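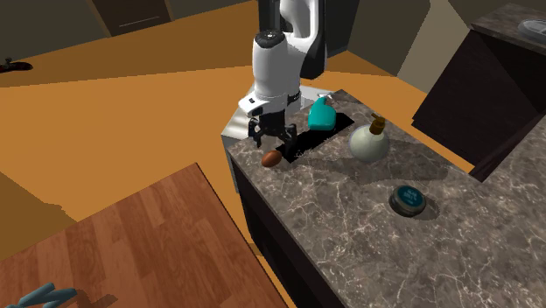
FOR IMMEDIATE RELEASE

Nov 26, 2019

Edoso Releases Prultine, a Planning Tool for People Who Have to Sign for Robots

Kitchen-counter simulations, a spreadsheet that talks back, and a line item for the mat

FLANESAU – Edoso today announced the release of Prultine, a planning and budgeting package for organizations thinking of buying a robot arm for kitchen and household work. Prultine lets a buyer put a simulated arm over a simulated counter, give it ordinary things to deal with, and see what the whole arrangement is likely to cost before anyone has drilled a hole in the floor.

Most equipment budgets for robots begin with the price of the robot. In Edoso's experience they also tend to end there, and the rest of the money is found later, in a series of increasingly short meetings. Prultine starts from the work. The buyer picks a room, places the counter and the furniture, decides what will be sitting on the marble, and only then gets to choose an arm. The purchase price appears on the fifth screen. Early testers asked for it to be moved to the first. It has stayed on the fifth.

What Is in the Package

The first release ships with 26 room layouts. They include straight counters, galley kitchens and L-shaped islands, the last of which account for a large share of the support calls Edoso took during testing. An island with a bend in it looks generous on a floor plan. An arm standing at one end may see it differently, and Prultine will mark in red every part of the countertop that the chosen model can't get to. Buyers can then move the arm, pick a longer one, or agree among themselves that the far end of the island is for people.

The object library covers the sort of thing that really does live on a kitchen counter: spray bottles, pump dispensers, round tins with lids, and small food items in the egg and potato range. Objects can be stood up, laid down, or put somewhere inconvenient. The software comes with a shuffle button that does the last of these automatically, and Edoso recommends pressing it before the budget is approved as well as after.

Grippers are priced separately from arms, as they are by most sellers, though usually in smaller type. The standard choice in Prultine is a two-fingered gripper. Buyers who expect it to handle a spray bottle in the morning and an egg in the afternoon can enter both jobs and will be shown a figure for spare fingers, replacement pads and eggs.

The Budget Sheet

Every simulated room produces a budget sheet, which runs to 60 lines in its full form and can be exported as a plain table. The lines Edoso expects to cause the most discussion are these:

Floor work. Covers anchoring, leveling and any repair to the floor if the arm is later moved, which it will be.

Clearances. Tables and cabinets that sit inside the working area have to be moved, guarded or written off. The sheet asks which.

Surfaces. Dark polished stone and glossy objects can be hard on some cameras. The sheet has a line for extra lighting and one for counter mats. The mat is the cheapest item on the list and, in testing, the one most often queried by finance.

Staff time. Entered in hours per week. The field does not accept zero.

Service. Shown across five years, with the first year broken out so that the buyer can see what happens when it is over.

Each line can be switched off. A switched-off line stays on the sheet in gray, with its amount still legible, and it prints.

What Prultine Won't Do

A simulated counter is a polite sort of counter. The floor is level, the light is even, and no one has left the mail on it. Edoso makes no claim that an arm that does well in Prultine will do as well in a building with plumbing. The package is meant for comparing layouts and catching expensive surprises early, and its results should go into a purchase file next to a site visit and a written quote. The manual says so on page 3 and again at the back, for readers who go there first.

Prultine also doesn't recommend a brand of robot. Edoso sells no arms, takes no commission on them, and has turned down several very nice lunches on the subject.

Wyss Edition

A second version, Prultine Wyss, is intended for buyers planning more than one room at a time, such as assisted living operators, training kitchens and landlords with ambitions. Wyss compares up to five rooms side by side and works out where a single spare gripper, a shared service contract or a common stock of parts would save money. It also shows where sharing would cost more, a feature that was added after a trial in which three rooms on three floors were assigned one arm and an elevator.

Wyss is due in May. Customers who buy the standard edition before then can move up by paying the difference in price, and their saved rooms will carry over, including the gray lines.

Availability

The standard edition of Prultine can be ordered from today through the Edoso office in Flanesau. It is licensed by the year, per site, with no charge for extra users. A trial copy is available for 26 days and includes three room layouts, the complete object library and the full budget sheet. Quotes for Wyss can be requested now for planning purposes – Edoso would be embarrassed to offer anything else.

About Edoso

Edoso makes planning software for organizations that buy machines. The company is based in Flanesau, where it has a kitchen, a counter and, as of this writing, no robot. The request is in next year's budget.

Press contact: Edoso Press Desk, Flanesau

Screen images and a sample budget sheet are available on request.

###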